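Subject: Re: [tanance-band] Street step or field step for the Riditz parade?

Hello everyone,

Thank you for the quick answers. I will reply under the earlier message so it stays in one place.

> Last year we mixed two step sizes and the back ranks
> were running by the second corner. Can we please
> decide on one before September? Also, does anyone
> know if the low brass go in front again? I march
> sousaphone and would like to know what I will be
> looking at for the whole route.

I agree that we must decide before September. My proposal is the shorter step for the complete route, also on the wide part of the road after the bridge. I know that the older members from Vincze prefer the long step, and it looks very good from the side, but we have 40 marchers now and many of them are in their first season. On the corner at the bakery the outside file must already take much bigger steps than the inside file. If we begin with a long step, there is nothing left to give.

For the low brass, I would like to put them in front, directly behind the colour guard. In Dravutska we had them at the back and the sound arrived late to the trumpets. The drum line was in the middle and everybody listened to a different thing. With the sousaphones in front, the ranks will be six across, and the drums come after the clarinets.

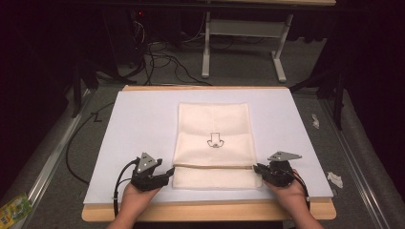
Then there is the question of music. The organizers in Riditz ask for no long stops, so I suggest we play only two marches and keep a drum cadence between them. The route is 489 metres from the school gate to the square. This is short, and I think it is better to play two pieces from memory than to carry lyres and a folder with five. The woodwinds have asked me for the revised second part of the opening march. I will send it when I have corrected the key signature — there is a flat missing in the trio, my mistake.

One more thing about rehearsals. Please come with the shoes you will wear in the parade. In running shoes the roll step feels easy, and then in the black shoes the heels make noise and the upper body starts to bounce.

If you don't agree with the order of the sections, please write to the list before the next rehearsal, so we don't use the practice time for discussion. I can still change the chart. I will bring the chalk for marking the corner.

Kind regards,
Your drill instructor, Tanance Marching Band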